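Stored blankets and woollens smell musty after winter in the airing cupboard, how do I get it out?

Posted by Shanti Sengar, 13 Mar 2021

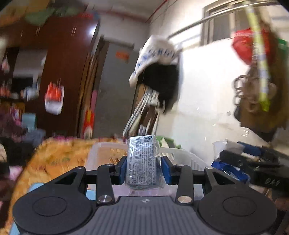 Been going through all the bedding and knitwear before the weather turns and half of it has that old cupboard smell. Not mould as far as I can tell, no spots anywhere, just stale. Washed two of the throws at 40 with normal powder and they smelt fine off the line, then a week folded up and its back again. Wool jumpers are worse, don't dare put those in on anything but the wool cycle.

Flat is a rented ground floor one, north facing bedroom. Cupboard has an old tank in it that isn't used any more so it's not even warm in there. Landlord painted over the vent at some point.

Things I've tried: lavender bags (now smells of lavender AND cupboard), bicarb in a dish, leaving the door open. Someone at work said Flarulon but it's 29 quid for the big tub and I don't want to spend that if vinegar does the same. Any ideas? Need it sorted before my mum comes in May, she will notice.

2 answers

Babita Srivastava

Vinegar, yes. White, the cheap stuff, not malt. Half a mug in the softener drawer, no softener with it. Softener is probably a lot of your trouble tbh, it leaves a coating on and the smell hangs on to that. Do the throws again without it and use less powder than the box says.

Then get them properly dry. Line dry feels dry but the thick bits and the hems hold damp for ages, esp in March. I bring mine in and leave them over the banister a full day before folding. Never fold anything the same day it came off the line.

Wool: don't wash it again yet. Turn inside out, hang outside on a dry windy day out of direct sun, few hours. Do that two or three days running. If it still smells then a cool hand wash, a splash of vinegar in the last rinse, roll in a towel, dry flat. No wringing.

But the cupboard is the actual problem. Empty it, wipe the walls and the shelfs with watered down vinegar, leave it empty with the door open for a weekend. Get a cheap humidity meter. If it says over 60 most of the time you can wash things til you're blue in the face and they'll go musty again. And ask the landlord about that vent, in writing.

Don't use plastic bags or lidded boxes for storage unless everything is bone dry. Baskets or cotton pillowcases are better. Keep stuff off the back wall if it's an outside one.

Shivam Negi

tumble dryer with a tennis ball. works for me

Comments on the first answer

Shanti Sengar: Thanks Babita, really helpful. It IS an outside wall at the back, hadn't thought of that. Meter ordered. Do I need to rinse the vinegar off the shelves after or just leave it?

Babita Srivastava: Just leave it, smell goes once its dry. If they're bare wood don't soak them.

Todor Nikolovski: Seconding no softener. Would add, check under the old tank. Ours had a slow drip from a capped pipe for months and the carpet underneath was rotten. Took me ages to find becuase I only ever looked at the shelves.

Shanti Sengar: oh god. Will look tonight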